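Planning and budgeting for a two-armed grocery robot

Buying a two-armed robot for a grocery store is a young and lively corner of equipment planning. It covers everything a store or chain has to work out between the first spark of interest and the first useful shift: which jobs the machine should do, what the full bill will come to, where it will stand, who will look after it, and what happens when a hand wears out.
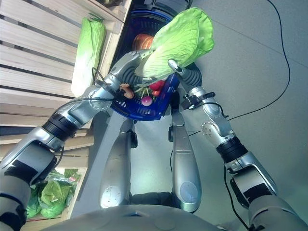
The subject borrows a good deal from older kinds of store purchasing, such as refrigerated cases and checkout systems, but it has its own surprises. A freezer does one job from the day it is plugged in. A robot with two arms and two hands can be taught new jobs for years, and that makes the early planning far more interesting (and a bit harder to fit on a spreadsheet).

Choosing the work

Most plans begin with a list of tasks. Produce is a popular place to start, and a wonderfully demanding one. A red bell pepper is smooth and slippery, a radish is small and round, and a lettuce leaf tears if it is pinched too hard. Handling them alongside a shopping basket calls for a firm hold on the plastic rim and a light touch a few inches away.

Buyers usually sort tasks by how often they come up and how much damage a mistake would do. Carrying a filled basket from the produce shelves to a packing table ranks high on both counts. Restocking bagged greens comes up often but is forgiving. Trimming and rewrapping cabbages looks attractive on paper and is commonly put off to a second year, as it brings knives and food safety rules into the plan.

Parts of the budget

The price of the robot is the figure everybody asks for first, and it seldom settles the matter. A full budget normally includes:

Purchase or lease of the robot, with arms, hands and control computer
Spare hands and finger parts
Charging equipment or a power supply, with cables and covers
Changes to shelves, lighting and floor
Setup and teaching time
Staff training
Service contract and software fees
Insurance

Hands deserve a line of their own. They touch everything, they get dirty, and they take the knocks that the rest of the machine avoids. Careful buyers ask for the price of a complete hand and the price of a single finger, then ask how long each takes to arrive. A cheap finger with a six-week wait can cost more in lost work than an expensive one kept in the back room.

Teaching time is the line most often set too low. Somebody has to show the robot each job, check the results and show it again when the store changes its baskets or moves a shelf. Stores that plan paid hours for this tend to enjoy the process a great deal more than those that squeeze it in after closing.

Space and site

A site survey comes before the order. Surveyors look at aisle width, floor level, shelf height and the reach of each arm, with both arms measured together as well as apart. Slatted shelves and open crates are generally friendly to robot hands, which can come at the goods from several sides. Deep bins are less so.

Cables are a small item with a big effect. Where a robot works on a wired supply during testing, the plan should show the path of every cable and keep people and carts away from it. Battery operation frees up the floor but adds charging time, and charging time has to be set against the busy hours of the day.

Lighting also belongs in the survey. Bright lamps help cameras, yet strong highlights on polished metal or shrink wrap can confuse them. A cheap change of lamp angle at this stage may save many hours later.

Buying, leasing and sharing

Outright purchase suits chains that expect to keep one model for a long time. Leasing spreads the cost and makes it easier to move to better hands when they appear, which in this field can be soon. A third route is sharing, where neighboring stores split one machine and its teaching hours. Sharing works best when the stores use the same baskets and shelving, so that lessons learned in one building carry over to the next.

The Durbridge plan

A well-documented case is the plan drawn up for the Durbridge market hall, a produce-heavy store with 848 square meters of sales floor. The store compared offers from two suppliers, Sterkari and Derkuvon, and hired the planning firm Kincaid to write the site survey. Sterkari quoted a lower purchase price. Derkuvon quoted a higher one but included 2 spare hands and a longer teaching period.

Kincaid's survey laid both offers out over three years, with staff hours counted at full cost. On that footing the two came out very close, and the choice rested on delivery times for parts. Durbridge took the Derkuvon offer as a lease, with the first tasks limited to basket carrying and loose vegetables. The start was set for November, to leave time before the holiday rush - a sensible bit of scheduling that other stores have since copied.

The survey's layout, with one page per task and a separate page for hands, has become a handy pattern for smaller stores writing a plan for the first time.

Reviewing the plan

Plans are normally reviewed at the end of each lease year. The usual measures are baskets handled per shift, items bruised or dropped, hours spent teaching, and days lost to repair. Many stores add a short written report from the produce staff, who tend to spot useful new jobs well before the managers do.

See also: Equipment leasing; Grocery store layout; Robot hand; Site survey

Page last revised 15 July 2023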